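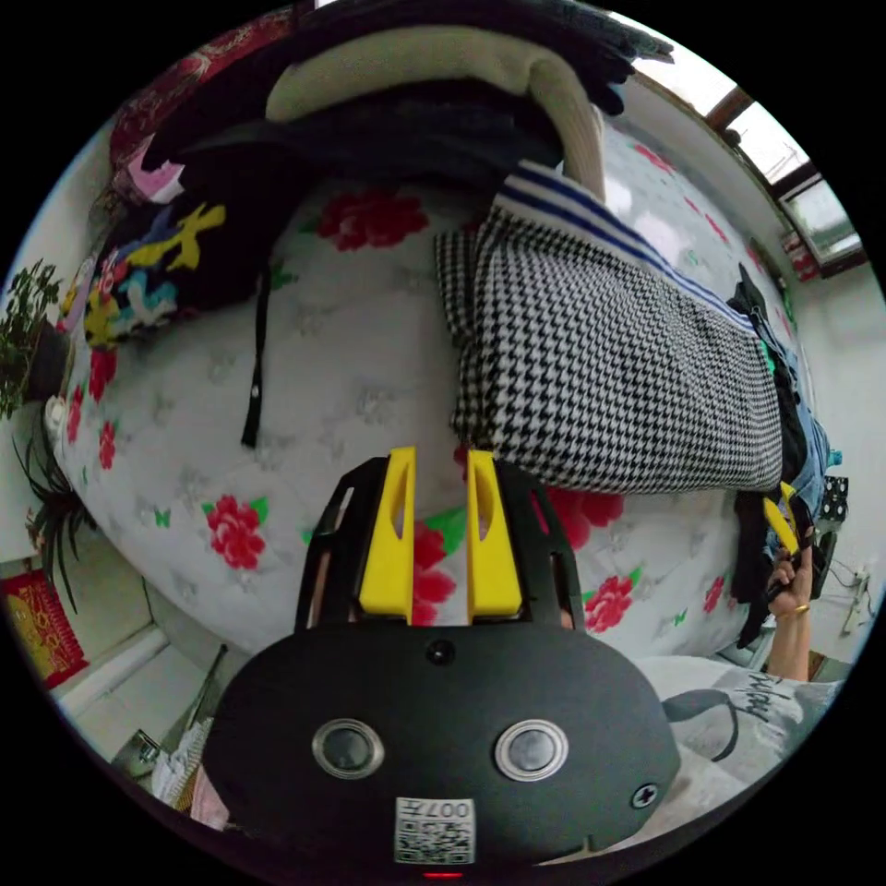

Notebook — perception / gripper tooling
Despina Radu, Friday
4 min read

Picked up the fisheye calibration again. The old intrinsics were fitted with a pinhole model plus four distortion terms, fine in the middle and hopeless past the halfway radius. Refitted with the equidistant model on 200 board views. Residuals at the rim are now in line with the centre. Old file kept as calib_prev in case Purificación needs to reproduce the December numbers.

Ran the full clothes-pile set through Vomia with the new calibration: 2,648 frames in, 2,021 with a usable pose. The rest fail in two ways.

1. Feature matches on the bedding. The flower print repeats, so the matcher finds a confident match on the wrong flower and the pose jumps sideways. Ratio test tightened from 0.8 to 0.7, which removes most of the jumps but starves the plain dark garments of points.

2. Matches on our own fingers. They sit still in the image while everything else moves, and the solver reads that as no motion. The static mask covers the housing and the cage but was drawn with the fingers open at one width. Needs to follow the width signal.

Wrote the moving mask before lunch. Two polygons, one per finger, shifted by the width reading and padded by 6 px. Cost per frame is too small to bother measuring.
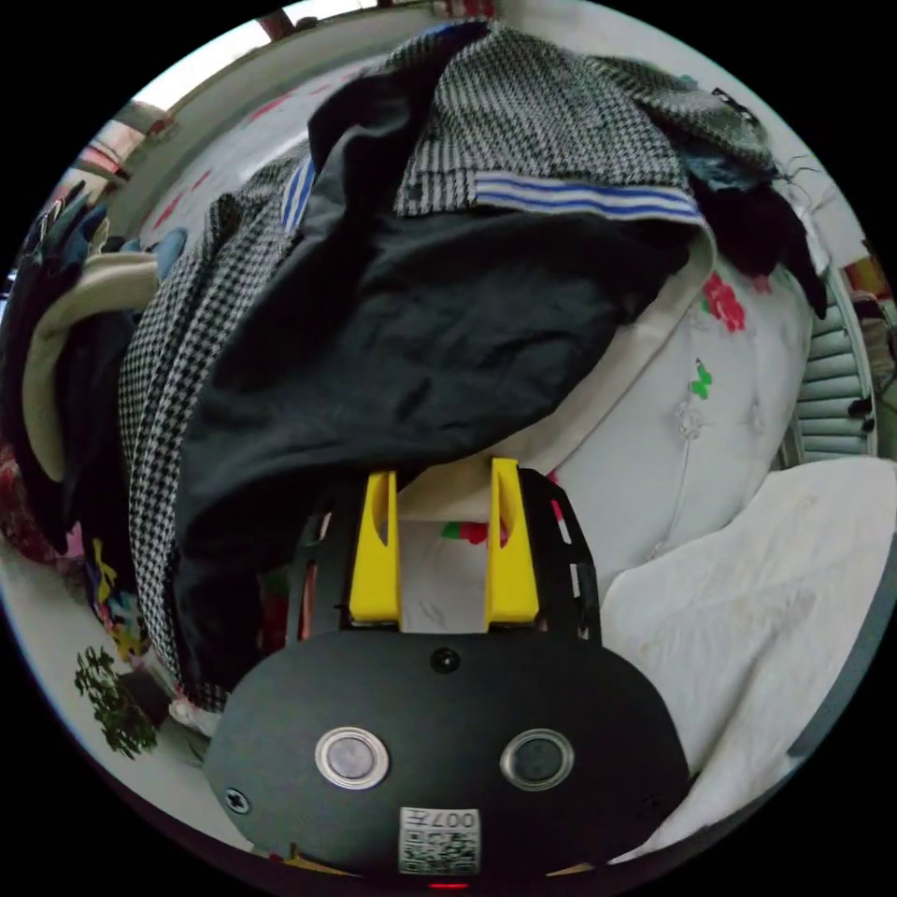

Segmentation next. Dirkeck splits the houndstooth into anything up to nine pieces depending on scale. Smoothing before the edge step helps at close range and does harm further out, where the navy and black items already run together. Tried merging on texture instead of colour: houndstooth comes out as one region, but its striped trim is still a separate object. Leaving that for now. The grasp planner only wants a region and an edge, and the trim gives it a decent edge.

Time sync between the two grippers: offset estimate drifts over a long take. Ladirberg takes the offset once at start-up and never again. Changed it to re-estimate every 500 frames, linear in between. Not yet tested on anything longer than a short take.

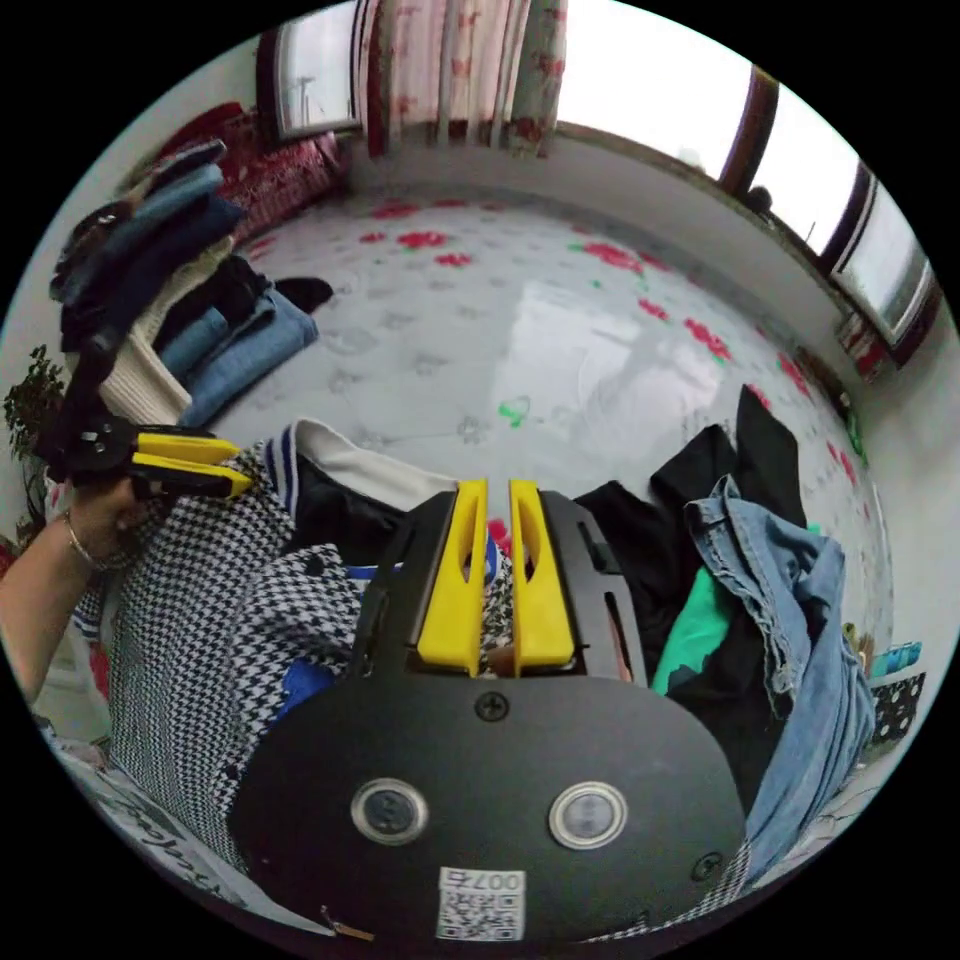
Clothes pile, both grippers in view.

The second gripper is also a problem for the map. When it comes into view it brings a good set of stable corners with it, and the tracker is happy to follow them. Masking it by colour works until something else yellow turns up, e.g. the printed garment. Better to project its pose from the other stream and mask that area, but this depends on the sync being right, so sync first.

To do
- rerun the set with the moving mask, same seed
- long take for the offset drift
- ask Purificación whether the planner can accept a region with holes
- move the thresholds out of the script and into the config — third time I have written this

0 shares
2 comments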